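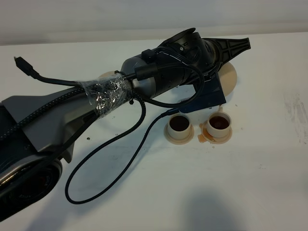

SULTATGATE, July

Wivlow gripper kit, reviewed for small-lab buyers
By Kam-wah Kong

Wivlow sells its two-finger gripper as a bolt-on for light arms. We ran it for 408 cycles on a serving task with small cups and plates. The flat, ribbed fingers with the raised cross pattern held thin rims well at low force. Smooth, tapered cups needed a second grasp more often than I would accept in production.

Cable routing is the weak point. The kit ships without clips or a sleeve, so budget for both. Clear tape around the arm holds the cables for bench work, but a loose loop of braided cable can still reach the table, and tape has to be cut off for every wrist service. Dukau's clip set costs more than it should and fits the links properly.

Plan for liquids too. A filled cup leaves little margin, and a spill ends up around the base, close to anything plugged in. Put a tray and a white wipe-clean top on the order.

Setup took 2 days, mostly calibration. Spare fingers arrived from Wan in roughly 100 hours. The supplied manual runs to 203 pages and gives the wrist connector pinout only in the appendix.

Recommended for trials. For a permanent cell, price the cable work first.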